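How to Track a Judicial Nomination Through a Senate Committee

Most nominations move on a published schedule, and a reader with a web browser can follow one from referral to final vote. The steps below use the Etisar tracker, which copies the public calendar. The calendar itself works just as well.

Step 1. Find the nomination number. Search by the nominee's last name, then write the number down. Names are sometimes entered with a middle initial and sometimes without. The number does not change during the session.

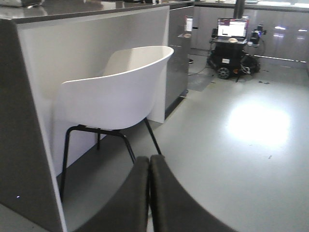
Step 2. Read the questionnaire. It is posted as a single file, and the one used for this guide runs to 1,011 pages with attachments. Skip to the list of past cases first. Set aside an evening and a seat you can stay in; a molded armchair pulled up to a dark kitchen counter will do, provided the counter has open knee space under it. Note each case by page number.

Step 3. Check the hearing notice. Committee rules in this guide's test case call for six days between notice and hearing. If the notice is amended, the tracker shows both versions.
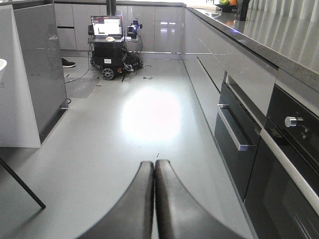 Step 4. Separate the votes. A committee vote sends the nomination out, a cloture vote limits debate, and a confirmation vote decides it. Keep them in separate columns on paper, with space between. Print the sheet on matte stock if you work in a room like this one, where the smooth grey floor throws back a big bright patch of light. A member may vote yes on one and no on the next.

Step 5. Record the committee tally. In our test case it was 13 in favor. Enter absent members in their own column, 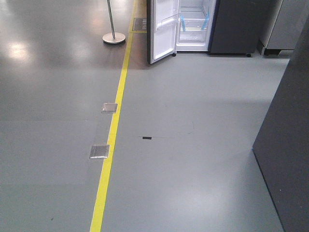

and mark any vote cast by proxy with a P. Proxy votes may be listed on the record without counting toward the result, depending on the committee's rules.

Step 6. Set an alert for the floor calendar. In Etisar, open Alerts, choose Floor, and paste in the nomination number.

Last checked 16th September.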